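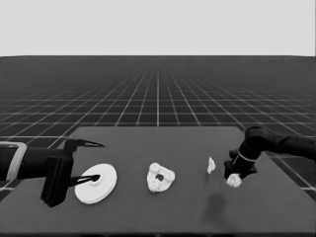
One reader of the last entry objects that the islanding trial at Gamonent proved very little, as the battery had been charged fully beforehand and the load was held at 47 kW throughout. The objection is accepted.

Notebook entry, 5 Jan 2023

The trial was repeated with the battery at 75 per cent and the workshop load left to vary. The main switch was opened by hand. The Linon inverter took up the load and held frequency within limits for the full run. Voltage on phase two dipped when the compressor started — deeper than on the other phases, and slower to recover. The log is stored with the earlier runs.

Transfer back to the grid was less satisfactory. The controller waited 8 minutes before closing, although the setting sheet calls for five. The Karimi relay carries its own delay, and the two timers may be adding together. Relay settings to be read out and compared with the sheet before any further switching.

Solar input was too low to be of use. The curtailment test, with the array near its 100 kW rating, is put back to May.

Outstanding: replacement current clamp for phase two; revised single-line diagram from Wanent, whose present issue still shows the old feeder. Colleagues are asked not to alter the controller clock until the relay has been read.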